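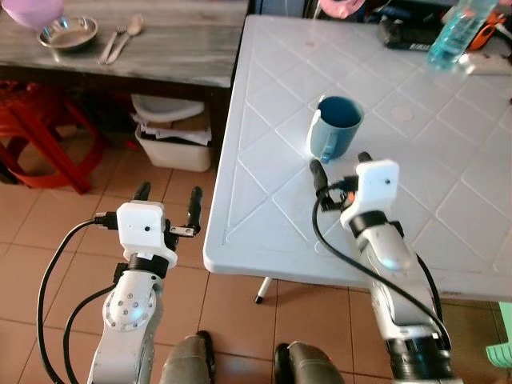
White robot arms and a white plastic table

Talking newsletters with Rommel Padilla

I'd been wanting to get Rommel Padilla on the phone for ages. He looks after marketing for Clulum, who make pickles and chutneys, and before that he was at an agency called Narivar, where he mostly wrote emails for other people's shops. I get the Clulum newsletter myself (I signed up for the discount code and then stayed, make of that what you will), so I had a list of questions ready and got through perhaps half of them.

I started with the thing that made me write to him in the first place. Last September Clulum cut its mailing list right down, from 2687 addresses to 1220. I'd be terrified to do that!

"I was terrified," he said. "You spend years telling your boss the list is growing, and then you go in and say you'd like to delete more than half of it. But we had people on there who hadn't opened a thing since they won a hamper. We were paying to send them recipes."

He did warn them first. Everyone who'd gone quiet got a plain email with one button to stay on, then a second one a fortnight later. He wrote the second one on a train and says it's the best thing he's done all year, mainly as he had no time to fiddle with it.
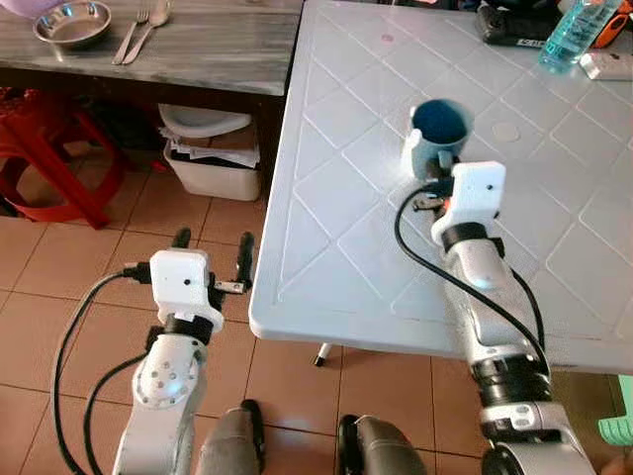

So who stayed? Mostly people who cook, he told me, and a surprising number of small delis who'd joined as ordinary customers and never said they were in the trade. He found out by asking. One line at the bottom of the newsletter, "What do you do with ours?", and the replies came straight to his own inbox.

"I had 40 replies to the first one. I answered every single one, which took me most of the week, and my manager did ask what I was up to."

Two of those delis now order by the case. One of them, Oyewole, has put the piccalilli on its lunch menu, and Rommel went over to eat it and write it up for the next issue. I asked whether he'd paid for his lunch. He had, and he'd do it again for the potato salad.

We got on to subject lines, because you can't talk to an email person without getting on to subject lines. I'm a great fiddler with these, I'll write a dozen and hate them all. Rommel has a rule of no more than 7 words, and he's stopped using people's first names.

"My mum doesn't put my name in the subject when she emails me. The bank does."

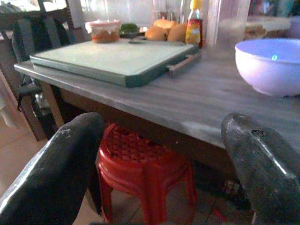 He's less keen on social media than I'd expected. Clulum still posts, and he does enjoy the comments, but he told me flat out that he'd drop two of their accounts tomorrow if it were up to him. They'd tried paid adverts in the spring, with a tool called Idel picking the times, and the jars did sell. What bothered him was that hardly any of those buyers came back for another.

"It might've been the wrong jar. We pushed the hot one. I'd like to have a go with the apple and see."

I wanted to know what he'd tell someone with a tiny food business and no marketing person at all, just an evening a week to spend on it.

"Write to your customers once a month and tell them one thing. We used to cram in a recipe, a stockist, an offer, a quiz. I loved the quiz. Four people did the quiz."
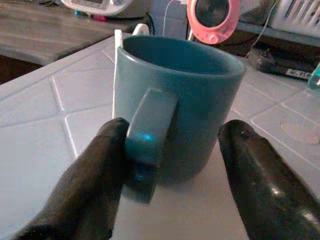 He also thinks you should send it from a real address with somebody's name on it, and I'm with him there, I can't bear a "do not reply". And he'd print the sign-up address on the label, small, next to the storage instructions, as that's where people look while they're standing at the fridge. Clulum's new labels have it and he's already seeing names come in from towns where they've never had a stand at a market.

Before we finished I asked about Christmas. They're planning a gift box, three jars and a wooden spoon, and the newsletter readers will get first go at it. He's still arguing with the box supplier over the lid. I've asked him to put me down for two.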